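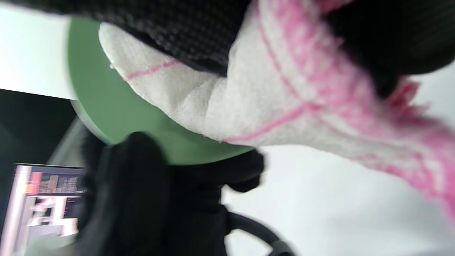 Figure 1. White fabric with pink stripes, under a black textured fabric.

3.2 Workshop sessions and reading order

The poetry workshops at Mokunmont ran in the spring term and were open to any student who had taken one writing course. Each session had two parts. In the first, a student read a draft aloud and the others listened without a printed copy. In the second, copies were handed out and the group talked about line breaks, word choice and title. Zwane led the sessions and Korletey kept the notes.

We collected 35 drafts. Eight were left out of the analysis as their authors did not hand in a revised version. The rest were compared line by line with the revisions, using the coding sheet from Rivadeneira's earlier study of the Pidurance reading series. A change was coded as "sound" if the writer's note mentioned rhythm, rhyme or breath, and as "page" if it mentioned spacing, punctuation or layout. Where the note mentioned both, the change was given both codes.

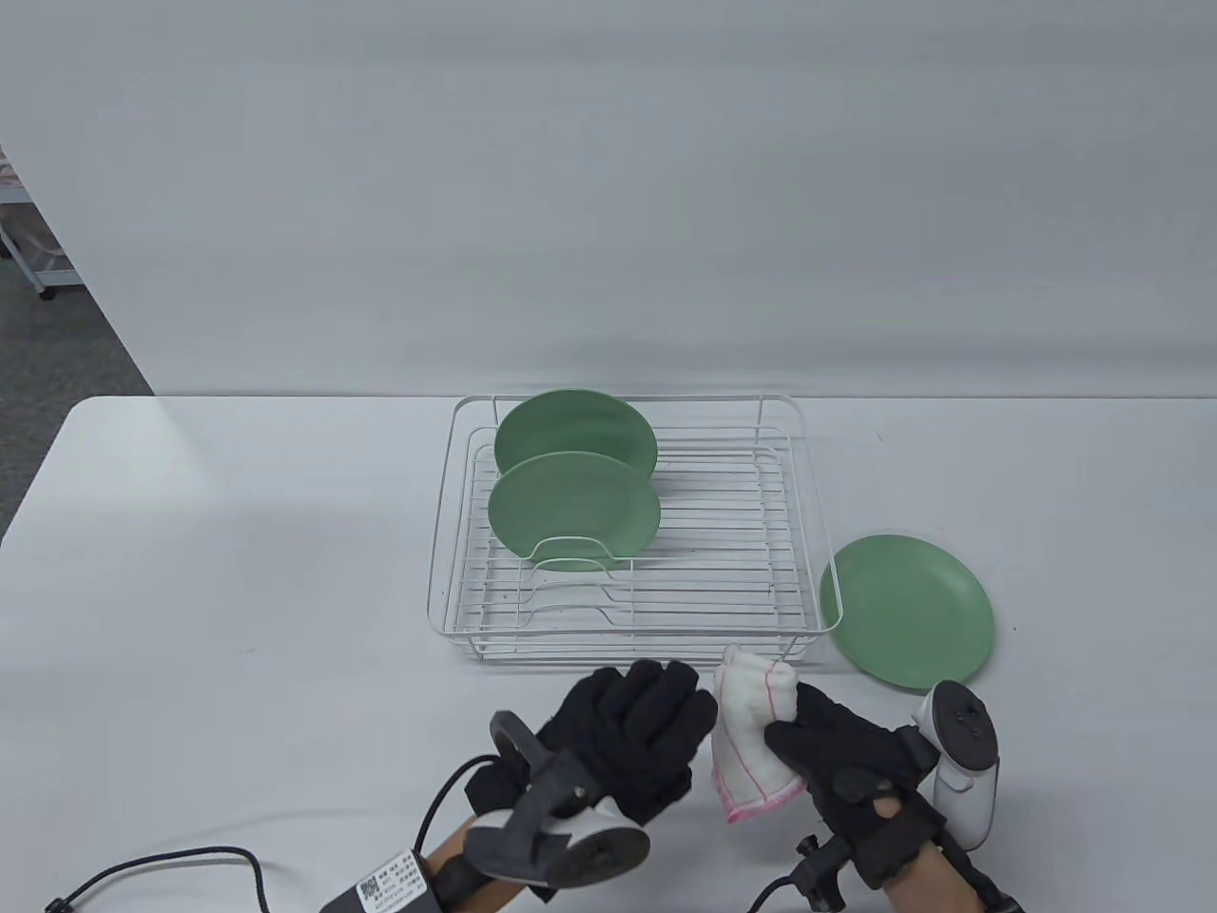
Did students revise more after hearing a poem or after seeing it?
Most of the coded changes were sound changes, and they came mainly from comments made before the copies were handed out.

This was clearest in the longer drafts. Writers of short poems tended to change the title and little else. Two coders, Patwary and Sokol, worked separately and met once to settle the cases where they differed. Most of these were line breaks, which a writer may move for the ear or for the eye, and the notes did not always say which. In three poems the question could not be settled and the changes were left uncoded.

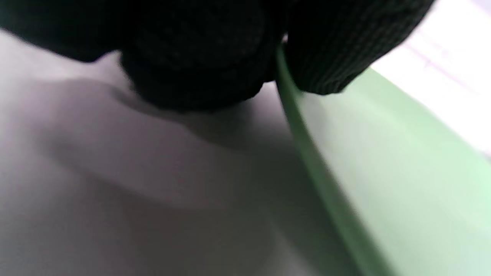
3.3 Interviews with visiting poets

Visiting poets were interviewed after their public readings. The interviews followed a short list of questions on how they choose what to read and whether they change a poem once it has been read in public.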